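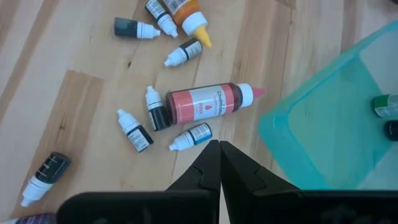
4.2 Looking after the gripper

I'll be upfront: most of our lost time came from the fingers, and hardly any of it from the policy. Our cell (we call it Kamska) sorts food-coloring bottles into a bin, and the small dropper bottles are slick little things that roll the moment a fingertip touches them off-center. Figure 3 gives the wrist camera's view, with both fingertips in sight at the bottom. We use that same view to check the fingers!

Every 90 picks the cell parks itself and one of us, usually Špela Softić, wipes the tips with a damp cloth, closes them, and looks at the gap between them on the monitor. If it has drifted from the saved reference, we loosen the left finger, reseat it and tighten again. I used to skip this when things were going well, and in November I paid for that with a batch of 27 dropped bottles.

Figure 3. Wrist-camera view of the worktable, with small dropper bottles, larger squeeze bottles and the teal bin at right.

Guangming Shen later added a 30-second warm-up cycle, which we kept for all the runs in Section 5.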